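Home Topics Parish Life Ask Members Log in

Can a lay person speak at a jubilee Mass?

Vaida Grigaitė
February 15, 2020

Our parish in Fetgate turns 50 in March and I've been asked to organise the thanksgiving Mass. One of the founding families would like their father to speak. He is 73 and was at the first Mass, which was held in a school hall. The family keeps saying he'll "give the homily". Our priest is new and is away until next week, and I have to get the booklet to the printer before then. Is this allowed, and if so where does it go? We are also having a sister from the order that ran the school, and she may want a few words too.
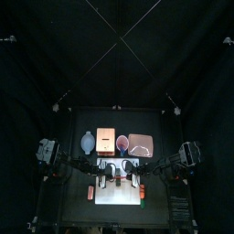
Four objects in a row on the dark table

Ivars Ķēniņš

Not as the homily. At Mass that belongs to the priest or deacon, and a bishop will notice if he is the one celebrating. What you can do is have a short reflection or a word of thanks after the Prayer after Communion and before the final blessing. Everyone sits down for it. We had two speakers at ours and it worked well enough, although the second one went on.

In the booklet I would just put "Words of thanks" and the names. Don't print a time beside it. Ask him for his text beforehand and tell him how long he has – four minutes is plenty, and people who were there at the start usually have more than four minutes in them. The sister could speak at the lunch, where she'll have more room to talk about the school.

I'd still email your priest before you print. He may have a local rule to follow, and the diocesan office can tell you if there is one. If the bishop is coming, his secretary will want the order of service anyway.
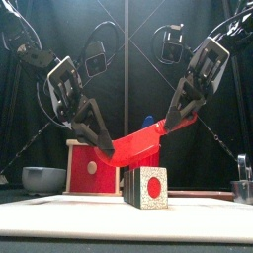
Red plastic toy knife above the white work surface

tendetti_org

We had ours before Mass started, just after the welcome. Fewer people wandering off to see to the barbecue. Check the microphone at the lectern if he's a quiet speaker.

Also for the booklet, get the hymn copyright sorted now. Ours was held up at the printer over one hymn and we ended up with a loose sheet tucked in the back.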